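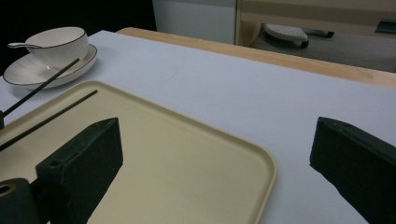
**Tray** (from an old English word, *trig* or *treg*, related to "tree", so it seems to have meant something made of wood) is the everyday name for a flat, shallow carrier with a raised edge, used for moving food, drink and tableware. I've been adding to this entry on and off for ages, and I still find new things to put in, so bear with me if some parts are fatter than others!

## Shape

Most trays are rectangles, ovals or circles. The raised edge is called the rim or the lip, and a deep one is sometimes called a gallery, especially by people who sell old silver. I grew up saying "lip" and only met "gallery" at an auction in Plestham, where I bid on a very ugly one and (thank goodness) lost.

Rounded corners are easier to wipe out than square ones, where crumbs settle in and stay. Handles may be cut through the sides, fixed on top, or left off altogether.

## The tray as a place setting

In a good many homes and canteens the tray stays put once it reaches the table and does the work of a placemat. In Japan the small individual tray, often called an *ozen*, goes back centuries, and some kinds have short legs. I love eating this way, mostly for the washing-up. 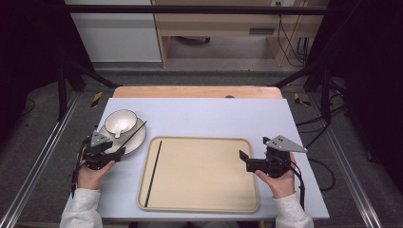 Aisyah Lubis wrote to me that I'd made this sound far too tidy: in her family one big tray went in the middle, everyone reached in, and a tray each would have seemed rather cold. Fair point, and I've added shared trays to my list for a section of their own. Large round ones are common for this across much of the Middle East and North Africa.

## Materials

Wood came first, or at least it's the obvious guess. Lacquer, tin, silver, brass, enamel, melamine and moulded plastic all followed in one place or another. Painted tin trays were a big trade in the English Midlands, and I own 8, which my sister thinks is plenty.
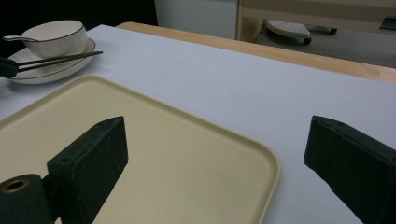

*Beige tray with rounded corners and a raised rim.*

## Looking after them

Wood hates soaking. Wipe it, dry it, stand it on its side. Lacquer wants a soft cloth and no dishwasher, ever, and it doesn't like a sunny windowsill either. Plastic forgives nearly anything,

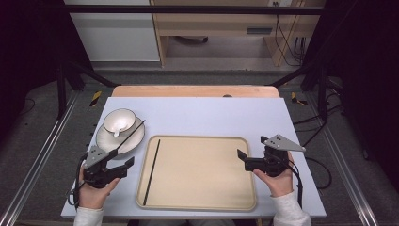
though it does scratch, and the scratches hold tea stains. Bicarbonate of soda made into a paste with a little water usually shifts them. Ridwan Chin swears by lemon juice, which I've yet to try on anything I care about.

## See also

- Placemat
- Salver
- Butler's tray
- Lazy Susan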